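Section 4. Folding and storing knitted cloths

This section covers the Kokonura knitted cloth and the other soft pieces that come with the Fleren bedding set. It assumes you have read Section 3 on washing. If you skipped Section 3, go back at least as far as the part on drying, as folding a cloth that still holds water is the quickest way to spoil it.

A word on the leaflet in the box. The Partanen leaflet promises that these cloths "fold themselves flat" and "need no care at all". I have yet to meet a fuzzy knit that does either. The steps below take longer than the leaflet says they will, and they work on most knits, including ones bought elsewhere.

4.1 Before you start

You need a flat, soft surface larger than the cloth when it is fully open. A made bed will do. A table is firmer, but fuzzy knits slide about on a polished top and you end up chasing the corners.

Spread a sheet or blanket over the bed first and smooth it with your forearm. A bare mattress cover picks up lint and hands it on to the cloth.

Note: A patterned sheet is fine. Some people insist on plain white so that marks show up, but an off-white cloth is easier to see against a colour.

Caution: Do not fold on a heated blanket, whether it is switched on or not. The wires underneath make ridges and you will fold to the ridges.

4.2 Checking the cloth

1. Lay the cloth out and look at both sides in daylight.

2. Press the middle with a dry palm. The middle dries last, whatever the edges feel like.

3. Look for grey or pinkish areas. On an off-white knit these can be damp, old stains, or dye from something else in the wash. You cannot tell which by looking, so leave the cloth open overnight and check again in the morning.

4. If the mark has gone, carry on to 4.3. If it is still there, return to Section 3 and treat it as a stain.

Note: The leaflet suggests the Dekum freshening spray at this stage. I would leave it in the cupboard. It makes a damp cloth smell like a clean one, and that is no help when you are trying to find out whether it is damp.

4.3 The panel fold

The panel fold gives you one wider panel and one narrower panel side by side. It looks uneven, and people often try to correct it. Leave it alone. The narrow side gives you something to tuck later.

1. Square up one top corner of the cloth. One good corner is enough.

2. Bring the opposite side across until it stops short of the squared corner. Do not pull it tight. Knits stretch as you pull and creep back when you let go, and the fold creeps with them.

3. Let the folded side stay rounded. A sharp crease in a fuzzy knit lasts only until you look away, and pressing harder only flattens the pile.

4. Pinch the cloth near the centre, where the two panels meet, and draw the fabric together into one upright crease.
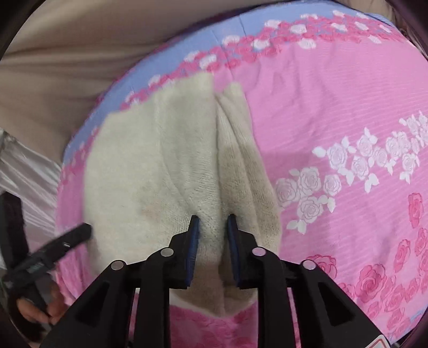 Fig. 4. Cream knitted cloth pinched near the centre, on a pink rose-print textile.

5. Lift a little way and see how the lower part hangs. A gentle curve is normal. A twist means the layers have slipped, so put it down and go back to step 2.

6. Lower the cloth, release it and smooth the crease outwards towards the edges.

Caution: Take hold of all the layers. If you pinch the top layer alone, the rest stays behind on the bed and the loops of the knit take the weight. Pulled loops do not go back in, despite what the leaflet says about "memory yarn".

4.4 Tucking and stacking

1. Turn the lower end up to meet the top edge.

2. Tuck the narrow panel under the wide one.

3. Put the cloth down with the tucked side underneath.

4. Stack no more than 4 cloths. The packaging shows a tall, perfect tower of them, and I should like to know what is holding it up.

Note: Leave knitted cloths out of vacuum bags. They come out thin and stay thin for a good while - some never recover.

4.5 Where to keep them

A drawer or an open shelf is enough. The Fleren storage box is sold separately at 899 and does the same job as a drawer. Baldur Lund, who edited the first version of this guide, was fond of the box and gave it 3 pages. They have been taken out.

If you do use a lidded box, prop the lid open for the first day after washing. Keep the cloths away from outside walls in cold weather. From November onwards it is worth taking the bottom one out now and then and feeling it.

4.6 If the fold will not hold

The cloth springs open: you have pulled it tight at step 2 of the panel fold. Shake it out and begin again.

The crease wanders to one side: the pinch was too far from the centre, or the sheet underneath moved. Smooth the sheet before blaming the cloth.

The fuzz comes away on your hands: a little is usual when the cloth is new. If it continues after several washes, stop using the tumble dryer.

For ironing, see Section 5. Most of it advises against.

Section 4 last revised May 2026.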